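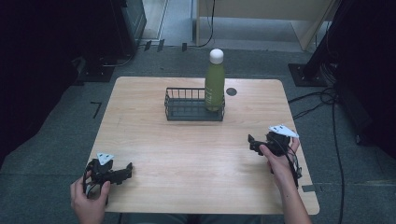
Carpet in a Working Office: What the Fiber Does and What the Backing Does

Most office carpet is chosen by color and price and then left alone until it looks bad. By that point the damage is usually in the pile, where dry soil has been cutting at the fiber for years. A gray floor hides this well. It does not slow it down.

Commercial carpet tile has two main working parts. The face is a loop or cut pile, commonly nylon, polypropylene or polyester. The backing holds the tufts, gives the tile its weight and keeps it flat. Buyers compare faces. Installers, when asked, talk mostly about backings.

Matvii Tymoshchuk has fitted and lifted office flooring for 17 years, lately for the contractor Ramness. He sorts failures by where they start. Edge failures come from the subfloor or the adhesive. Center failures come from traffic and chair casters. "If the corners are curling, the yarn has nothing to do with it," he says. "People send me the yarn specification anyway."

Nylon recovers better from crushing than polypropylene, which is why it is common in corridors. Polypropylene takes its color before the fiber is formed, so it resists fading and most bleach, but it flattens under repeated load and holds oily soil. Polyester sits between the two on price and has improved, though dense construction matters more there than the polymer. A low, tight loop in a modest fiber will often outlast a tall, open pile in a better one.

Soil is the larger problem. Most of what enters a building on shoes is dry and can be vacuumed out if it is caught before it works down to the base of the tuft. Entrance matting has to be long enough for several steps with each foot. At the Vakulenko building, a four-story block of rented offices, the original mat was shorter than a single stride. The replacement runs 10 meters from the outer doors to the elevators — a length the tenants objected to until the first wet December.

Vacuuming schedules should follow traffic, and they seldom do. Corridors and the strip behind the front desk need daily passes. The area beneath a fixed table may need one a week. Hryhorii Antoniuk, who manages the building, divides each floor plan into nine zones and sets a frequency for each. His total cleaning hours stayed the same after the change. The wear pattern became more even.

Wet cleaning is a separate matter. Hot water extraction removes the most soil and leaves the most moisture. Low-moisture encapsulation dries fast enough for use the same evening, but residue builds up if the product is overapplied. Antoniuk alternates the two and keeps fans on the extracted areas overnight. Spots are blotted with plain water first, and detergent is used only where water fails.

Tiles have one clear advantage over broadloom: a bad one can be lifted and replaced. The advantage depends on having spares from the same dye lot. Antoniuk's store room holds 149 tiles in sealed cartons, laid flat. New tiles set beside old ones still show for a few months. Tymoshchuk prefers to move worn tiles to a low-traffic corner and put the new ones under furniture — slower work, but the joins are harder to find.

Adhesive choice decides how easy any of this will be. Pressure-sensitive adhesive releases with a steady pull from one corner. Permanent adhesive takes part of the backing with it and leaves ridges that must be scraped before a new tile will sit level.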